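Tagged under: Storage and Files > Memory cards and USB drives

Why does my new drive show less space than the package states?

Siu-fong Yu
Our office purchased two Kunik portable drives in July. The package states a capacity of 4 TB, yet the computer reports around 3.6 TB on each, before any files have been copied. The seller, Prendau, maintains that the drives are not defective. Kindly advise whether the missing space can be recovered, and whether we should request a replacement.

Orla Moriarty
The drives should be regarded as sound. Manufacturers define one terabyte as 1,000,000,000,000 bytes. Windows divides by 1,024 at each step and still prints the letters TB beside the result. Four trillion bytes divided in that manner comes to 3.64. The same quantity is being stated in two units, and there is no missing space to recover.

To confirm this, open the drive's Properties window and read the capacity line, where the full byte count is printed to the left of the shortened figure. A replacement would be warranted only if the byte count itself fell well under four trillion. A small amount is also set aside when the drive is formatted.

Zhuoran Duan
Reformat it. Mine went up slightly after I changed the format, although I did not record by how much.

Comments

Kevin Conneely: Reformatting erases all files. Users are advised to make a copy first.

Jarlath Corrigan: Please note that a Mac will report the same drive as 4 TB, as it counts in thousands.

Siu-fong Yu: The byte count is as Ms. Moriarty describes on both drives.

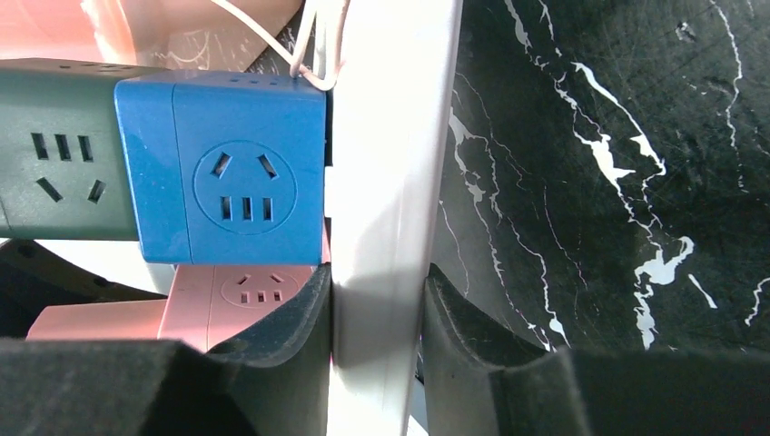 We have withdrawn our request to Prendau and will keep the drives in their present format.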